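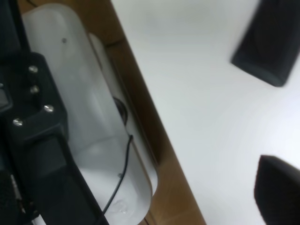

Figure 5.1 Two gripper fingers over a white tabletop, with a translucent container alongside. The view is from a camera at the wrist.

Chapter 5
Seeing from the Wrist

In this chapter you will learn to:
plan a picking task that a student team can complete within one term
describe what a wrist camera shows and what it leaves out
record attempts in a shared log so that another team can repeat them
agree on what counts as a successful pick before any attempt is made
divide the work of a project team fairly and review that division

Before you start
You should have completed the safety check in Chapter 2 and the joint exercises in Chapter 4. You will need your team's log book, a pencil and the task sheet for the Dokimcombe Project. Teams that have not yet named a safety lead must do so before the arm is switched on.

Words to know
attempt, end position, field of view, finger, gripper, log, occlusion, reset, wrist camera

Introduction

In the first four chapters the arm was moved to places that were known in advance. The team measured a point on the table, entered it and watched the arm travel there. Work of this kind is useful, and a good deal of factory work is still done in this way, but it depends on every object being exactly where the plan says it is. From this chapter onwards the objects will be set down by hand and their places will vary. The team must find them.

A camera may be fixed to a stand and pointed at the whole table, or it may be fixed to the arm itself. Most school teams begin with the first arrangement and move on to the second. The second is the subject of this chapter. A camera on the wrist travels with the gripper, and its view changes whenever the arm moves. It can come very close to the object to be picked up. It also sees a great deal of the gripper.

Look again at Figure 5.1. The body of the gripper fills the left edge of the view, with four screw heads catching the light. The two fingers enter from the right, one at the top corner and one at the bottom, and both are slightly blurred. Between them is open white tabletop. A student seeing such a view for the first time may find it hard to say which way is forward. It takes practice to read it, and the exercises at the end of Section 5.2 have been written to provide that practice.

The parts of the table hidden behind the gripper are said to be occluded. Occlusion cannot be removed completely from a wrist view. It can be allowed for, and a team that knows which parts of its view are always blocked will plan its approach so that the object does not pass behind them at the moment it matters most.

The Dokimcombe Project

The practical work in Chapters 5 to 8 is based on a project first run at Gerus College by its after-school robotics club. The club was led by Kadri Mockus, a teacher of design and technology, and took its name from the building in which it met. In its first year it was divided into three teams. Each was given an arm, a gripper, a wrist camera and the same task: to pick up small items from a tabletop and place them in a container, with the items set down afresh before each attempt.

The teams worked from the autumn until April and recorded 816 attempts between them. The club's log books have been used in preparing this chapter, and extracts from them appear in Section 5.4. They have been shortened in places, and the spelling has been corrected.

Of the three teams, Team Nistau kept the fullest log. Its members wrote down the starting position of the item, the path chosen, the result and the name of the person at the controls. Team Mägi made more attempts but recorded only the result of each. When the teams met to compare their work, Team Mägi had the higher number of successful picks, and its members could not say which of their changes had brought this about. The third team joined late and shared Team Nistau's record sheet, with small changes of its own.

The comparison led to an argument about scoring. One team had counted a pick as successful when the item left the table. Another had counted it only when the item was released inside the container. Neither rule is wrong, but results collected under the two rules cannot be added together. The club spent a full meeting writing a single rule, which is given below and will be used throughout this part of the book.

The club rule
An attempt begins when the operator says "start" and the arm is in its rest position. It ends when the item is released or when the operator says "stop". The attempt is a success if the item is inside the container at the end and no hand has touched the item, the arm or the container in between. Any other result is recorded as a failure, with a short note of what happened.

Students sometimes object to the last sentence of the rule, particularly where an item has been carried most of the way. The note is the proper place for this information. A failure with a clear note is of more value to the team than a success with none.

Roles within the team

The work is suited to teams of four. The operator controls the arm. The safety lead stands within reach of the stop button and does nothing else while the arm is powered. The recorder keeps the log. The resetter sets the items down before each attempt, and steps back behind the line before the operator is told that the table is ready.

Roles should change at every meeting. In the Gerus College club they did not at first change at all, and by the middle of the year almost 400 attempts had been made with the same three operators. Ms Mockus then introduced a rota, which was pinned up beside the benches. The success rate fell for several meetings and recovered later. Teachers should expect this fall and should prepare students for it. The purpose of the project is for every member to learn the whole of the work, and assessment should reflect this.

The resetter's task deserves particular care. An item that is always set down in the same convenient place gives a flattering result. The task sheet includes a grid of 52 squares for this reason, and the square for each attempt is to be drawn from a box of numbered slips. Items are to be placed as the slip directs, even where the square is awkward to reach.

Preparing the table

Clear the surface of anything that is not part of the task. Place the container where the arm can reach it without passing over the edge of the table, and mark its position with tape. Check that cables are clear of the fingers through the whole of their movement. Set the lighting as it will be for the rest of the session and leave it unchanged, as frosted and shiny surfaces can look very different on the screen when the light moves.

Open and close the gripper twice before the first attempt. Look at the screen while this is done and draw in the log the outline of the gripper as it appears in the view. The drawing need not be neat. It will be needed in Section 5.2, where the blocked part of the view is measured.

Discussion

1. A camera on a stand and a camera on the wrist are both available to your team, but only one may be used. Which would you choose for an item lying close to the wall of a container? Give your reasons.
2. Team Mägi made more attempts and kept a shorter record. Suggest one column that could have been added to its log without slowing the work.
3. Rewrite the club rule for a task in which two items must be placed in order.
4. In one term a team recorded 71 failures, and for most of them the note reads "missed". What further information would you ask for?

5.1 What the camera can and cannot see

The part of the world that a camera can show at one moment is called its field of view. For a camera on a stand the field of view stays the same through the whole attempt. For a wrist camera it moves with the arm, and it covers less of the table as the gripper comes down. An item near the edge of the view when the arm is high may have left it altogether by the time the fingers are low enough to close. The operator must therefore decide early whether the approach is a good one. Teams should agree on a height at which the arm will pause, and the operator should state aloud at that point whether the item can still be seen.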